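Does a chip packaging plant need its own water supply?

Genji Hayashi
Wavia wants to build an assembly and test unit on the edge of our town, with 2000 jobs promised. The notice lists 604 acres but says nothing on water. Should I object before 13th August?

Rezaul Munshi
Ask for the utilities annex — it is a separate file. Packaging uses far less water than wafer making.

Fadis
They never hire that many. Ours got 200.

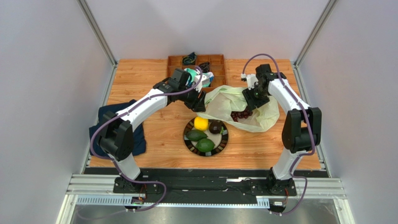
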